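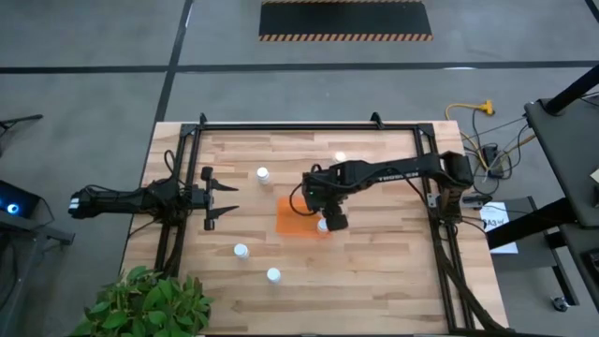

Home Gallery Projects Notes Contact
Search this site... Go

The bench top, and the bottle sort

January 14, 2023

Quick page because people keep asking about the butcher block and I keep answering the same email. So, everything in one place. Sorry about the order, I'm uploading between other jobs.

The top came to us secondhand through Parviz Tabrizi, who was clearing out the old Kaplan unit and didn't want to haul it. Paid 189 for it. Legs were extra, and we ended up not using the ones he had anyway, they were too short by 3 inches and wobbled. It went straight onto the new ones and hasn't moved since. Took four of us to carry it in. Somebody's thumb suffered.

Staggered strips, all different tones, some pale, some nearly honey, some going pink. I wanted one that matched. Now I wouldn't swap it. Dropped things are easy to find on it too, except wood screws, which vanish completly.

Finish: oil first, then a wipe-on clear coat from Vollis. Three coats, sanded lightly between the first and second, skipped it before the third becuase we were out of paper. You can feel where. Let each coat sit overnight. I'd go thinner on the last one - mine went on heavy near the corners and took forever to stop being tacky.

Floor is plain concrete. Two people have asked if we're going to paint it. No. Sweeps fine.

Now the bottles, which is the real reason for the page. We had a shelf of white plastic ones, mostly from Prodico, plus odds and ends that came in the Mukport crates. Capped, uncapped, caps with no bottle, two sizes of cap that look the same until you try to screw one on. 138 on the old stock list, and the list was wrong. I stopped trying to fix the list.

Plan was simple. Everything out on the bench a few at a time, check the cap fits, into a bin or back on the shelf. No more "I'll sort that later" box. (There was a later box. It had another box in it.) 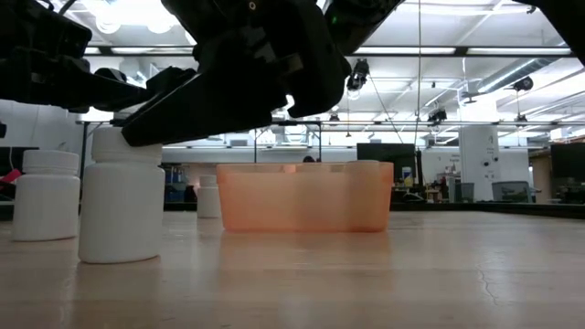
Bins first, then bottles, that was the rule for the whole sort and it held up ok. We tried cardboard trays at the start and kept losing track of what was in them, you had to tip each one to look. The orange bin on the table is a lot better for this - the plastic lets enough light through that you get a faint idea of what's behind it, and with the white bottles stood out around it you know where you are. Also shows how shiny the top came up, there's an orange glow on the wood right under the bin. Bit vain, but I'm pleased with that.

And yes, the crack. Lower right, thin, splits off into branches. I've had an email about it already. Haven't decided. Options are thin glue worked in with a blade and clamped, or a fill with colored wax, or leave it. Parviz Arabzadeh says leave it until it catches a fingernail. I'm going with him for now, mainly as it's the least work.

A few bits for anyone doing the same sort:

Ribbed screw caps - turn them backward a touch until they drop, then tighten. Stops them going on crooked.

Wide bottles at the back of the shelf, narrow ones in front. We did it the other way round and had to redo the lot.

Labels on the bin, not on the lids. Lids wander.

Don't sort on a freshly coated top. Leave it a week. I left it two days and there's a ring near one corner that I will be looking at for years.

Old box of loose caps: still not done. If you have a use for them, come and get them, side door, any afternoon in January. Bring a bag. I'm not posting them, it costs more than they do.

Leftover coating, half a can, also free. Lid is a bit stuck.

More when the shelf labels are up. Need to reprint them, I typed 2149 on every single one where the shelf code goes and it's only meant to be on the first.

Filed under: Workshop, Storage, Bench tops
Older Newer Back to Gallery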